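Visit report: the Viklund laundry and linen works, Masance

Our group has been running the guest rooms at the old school for two years, and for most of that time we have sent the bedding out without knowing much about where it went. In December we were invited to see the plant. Agnes Wallin, the shift manager, met us at the side entrance a little before 9 a.m. and took us through in the order the linen goes.

We parked behind the building, next to the truck bays. Visitors should know that the front lot belongs to the bakery and that the bakery does check. There is a sign-in sheet, a pair of ear plugs each, and a short talk about floor markings. Yellow lines are for carts. People walk on the green side.

The first room is sorting. Bags come down a chute onto a long table and are opened by hand. Sheets, pillowcases, towels and table linen go into separate bins, and anything with a bad stain gets its own bin. Agnes told us that the bags hold more than linen. In the past year they have returned keys, a hearing aid, a good many phone chargers and one set of car papers. Each item is logged with the customer number from the bag tag, so please keep the tags on. We had been cutting ours off.

Washing is done in a tunnel washer with 7 compartments. The load moves from one to the next, and the rinse water from the far end is pumped back to be used again near the start. From the outside there is little to look at except the control panel and the pipes. A load drops out at the end as a pressed round cake and goes by conveyor to the dryers. The smaller machines along the wall handle cleaning cloths, aprons and anything from kitchens, which are kept apart from bedding all the way through.

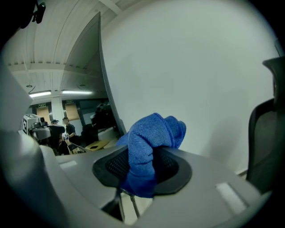 Can microfiber cloths be washed with the towels?
They should be bagged separately. Cotton towels shed lint, and microfiber picks it up and then wipes poorly. Viklund washes microfiber on its own program at a lower temperature, without fabric softener, and charges by weight for it.

That was useful to us, as our cleaning cloths had been going in with the bath towels from the beginning. We have now ordered a set of marked bags from Rello, the same supplier the plant uses. They have a drawstring and a window for the tag.

The drying and ironing hall is the warm part of the tour. Flat sheets do not get fully dried. They are shaken loose for a few minutes and then fed damp into the ironer, which finishes the job. Two people stand at the feeding end and clip the corners, and the sheet goes in flat and comes out folded on the other side. The crew changes places every half hour. Fitted sheets cannot go through this way and are folded by hand, so they cost more. One of our members asked if it would pay to switch to flat sheets, and Agnes said that most small guest houses do when their old stock wears out.

On the day before our visit the plant had finished 2876 pieces. Agnes said that was normal for winter. In summer there is a second shift, mainly for the campgrounds and the lake hotels.

After the ironer comes inspection. Each folded stack is counted and checked for holes, thin spots and gray patches. Pieces that fail go to mending or are cut up for rags, and the customer gets a note of how many were taken out. We have received these notes and had always assumed they were a bill. Mending is a small room with good light, a row of sewing machines and a shelf of thread in more whites than I knew existed.

The tracking system is called Nomach. It was put in to replace a card file, and the cards are still in the hallway cabinet. Every customer has a number (ours is 1002) and every cart is scanned when it leaves a room. If you phone to ask where your order is, the person in the office can tell you which room it is in. What it will not do is find one missing pillowcase, so counts should be checked on delivery and reported by the next morning.

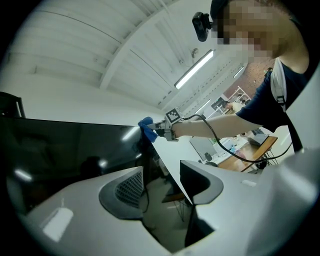
We finished in the break room with coffee and rolls from next door. The questions were mostly about money and delivery times. Prices stay the same until spring. Orders picked up before noon come back in two working days, or three if there is mending – table linen with starch always takes three. There is no minimum order for existing customers, but the truck charge is the same for one bag as for ten, and we agreed to go down to a single pickup per week in the off season.

The plant takes groups of up to twelve, mornings only. Wear closed shoes and something light under your coat. Bookings go through the office, and they like to have the names a week ahead.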